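Bimanual Cell Working Practice – minutes, Monday, 2:00 p.m.

Present: Ximeng Song (chair), Zeyu Yao, Xiaoyan Pan. Apologies: Hanyu Feng.

1. Two-arm contact. Yao proposed that both grippers may touch one soft item only at reduced speed. Agreed. 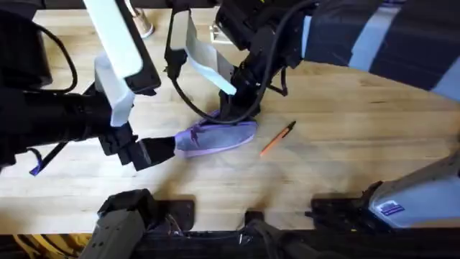
Item 1: both arms on the purple fabric item.

2. Logging. Of 1,271 episodes, 623 lack an operator ID. Pan to correct the Clonlow form. 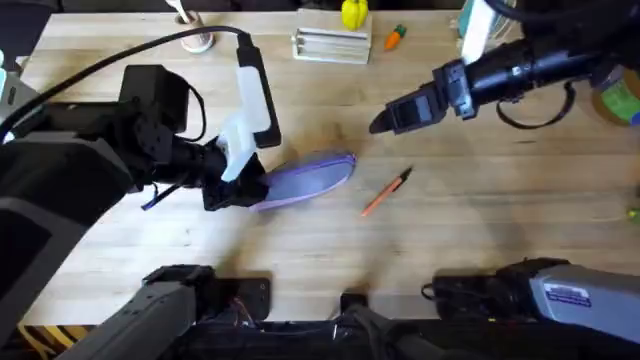 Episodes without an ID stay out of the release set – no exceptions.

3. Cable check. Every 40 episodes, entered in the log. Action: Yao.

Closed 3:00 p.m.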